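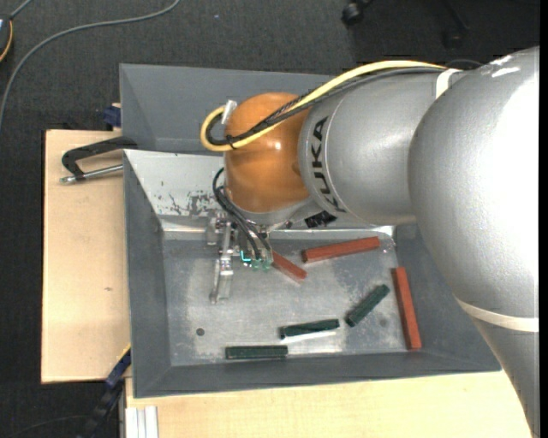
Cuaderno de taller, abril. Encuadernación, proyecto Liva. Adhesivo Goltora, lote 3044.

9:20. Empiezo entrada nueva porque la anterior se quedó en la tabla de papeles y nadie va a encontrar nada ahí.

Lo que hay que comprobar: el folleto que nos mandó Engelhardt con el bote dice que el Goltora es "plenamente reversible en agua fría", que no amarillea y que no ondula papeles finos. Tres afirmaciones grandes para un folleto de dos caras sin un solo dato de ensayo. Hay una gráfica, eso sí, con un eje vertical que no lleva unidades. Preguntado por correo qué se mide ahí. Contestan que "rendimiento". Sigo sin saber qué se mide ahí.

Nuestro interés es concreto. En Liva tenemos los lomos de los cuadernos de contabilidad, con la cola animal vieja cristalizada, y queríamos algo que se pudiera retirar dentro de unos años sin empapar los cuadernillos. El engrudo de trigo de siempre lo hace razonablemente bien. El Goltora cuesta bastante más y tendría que hacerlo mejor para que me moleste en cambiar.

Preparación. Tiras de papel verjurado de la misma resma, cortadas a favor de fibra, encoladas de dos en dos con una lengüeta libre para tirar. 6 pares con Goltora y 6 con engrudo del nuestro, cocido ayer y pasado por el tamiz. Misma brocha, lavada entre uno y otro. Secado entre secantes y tabla, con el peso pequeño. La etiqueta de cada par va a lápiz en la lengüeta, G o E y número. El año pasado lo hicimos con rotulador y se corrió la tinta en el baño, así que lápiz.

Nota sobre la brocha: el Goltora se arrastra más de lo que esperaba. Recién removido va bien, pero en cuanto lo dejas en el cuenco se le hace una piel en la superficie y la brocha la recoge a grumos. El folleto recomienda "remover ocasionalmente". Ocasionalmente quiere decir sin parar.

11:05. El higrómetro Binby del cuarto de prensas marca una cosa y el de la estantería marca otra. Son del mismo modelo. Los he puesto juntos encima de la mesa de corte y siguen sin ponerse de acuerdo, con una diferencia que para nosotros importa. Hasta que no los contrastemos con la sal saturada no me fío de ninguno y en la tabla pongo "ambiente del taller" sin cifra. Prefiero un hueco a un número inventado. A quien venga detrás: no rellenéis esa columna con lo que ponga la pantallita.

Prueba de retirada. Del secado de ayer (los pares de tanteo, no los de hoy) he pasado 5 de Goltora a la cubeta de agua fría del grifo. Se cumple a medias. Tres se abrieron solos, limpios, sin tirar. Los otros dos hubo que ayudarlos con la plegadera y en uno se levantó fibra en una esquina. La cara encolada queda resbaladiza al tacto aunque la aclares, y eso me preocupa más que la fibra. Algo se queda en el papel. Con el engrudo también queda algo, claro, pero el engrudo lo conocemos y sabemos qué hace con los años. Del Goltora no lo sabe ni el que lo vende — o si lo sabe, no lo ha puesto por escrito.

No doy por buena la palabra "plenamente". "Reversible en agua fría, con paciencia" sería más honrado.

Ojo también con una cosa: estos pares tenían un día. Un adhesivo de un día se retira casi siempre. La pregunta de verdad es cómo se comporta envejecido, y aquí no tenemos cámara de envejecimiento. Lo único que podemos hacer es guardar pares en el cajón y tener memoria. Dejo la mitad de los de hoy en el sobre marrón del segundo cajón, con la hoja de la resma y el número de lote. Que no se use el sobre para otra cosa, por favor, que ya pasó con las muestras de metilcelulosa y acabaron debajo de la cafetera.

12:40. Ondulación. Papel japonés fino, hoja suelta, una mano de Goltora a un lado y una de engrudo diluido al otro. El folleto promete que no ondula. Ondula. Menos que el engrudo mientras está húmedo, eso se lo concedo, pero una vez seco sin peso las dos esquinas suben lo mismo. Con peso quedan planas las dos, que es lo que cabía esperar de cualquier adhesivo acuoso bien aplicado. La ventaja que anuncian dura lo que dura la humedad.

Puede que yo haya puesto la capa de Goltora más gruesa de la cuenta por el asunto de los grumos. Lo apunto porque es una objeción legítima y me la harán. Habría que repetirlo tamizado.

Amarilleo. No digo nada. En una mañana no amarillea nada. Las tiras testigo van a la ventana del lado del patio, medio tapadas con cartulina, y se miran en verano. El que quiera opinar antes, que opine en otro cuaderno.

El olor. Ligero, dulzón, a conservante. La ficha de seguridad menciona un biocida con un nombre comercial y remite a otra ficha que no venía en la caja. Pedida. Para cuadernos que van a estar cerrados en una caja de conservación no pienso usar nada cuyo conservante desconozca, por bien que se despegue.

Precio, por dejarlo escrito: con lo que vale un bote de estos hacemos engrudo para una temporada, y el nuestro se tira sin pena cuando se agria. El argumento a favor del Goltora es que no hay que cocerlo y que siempre sale igual. El segundo punto tampoco lo tengo claro. Abrí el bote que sobró de la muestra anterior, de otro lote, y el 3044 es bastante más espeso. Misma etiqueta, mismo texto, distinta consistencia. Si hay que corregirlo con agua a ojo cada vez, hemos vuelto al cazo.

16:15. Los pares de hoy todavía ceden un poco al doblar la lengüeta, los de engrudo menos. No los toco hasta mañana. Tabla y peso otra vez.

Para Liva, de momento: seguimos con engrudo en los lomos. El Goltora podría tener sitio en etiquetas y guardas de protección, piezas nuestras que si salen mal se rehacen. Sobre original, nada hasta que llegue la ficha que falta.

Pendiente:
Contrastar los Binby con sal.
Repetir ondulación con Goltora tamizado y capa fina.
Probar retirada con compresa, sin cubeta, que es como se haría en un lomo de verdad. La cubeta favorece mucho al producto.
Reclamar a Engelhardt la ficha del biocida y, ya puestos, las unidades de la gráfica.
Comprar secantes, quedan los manchados.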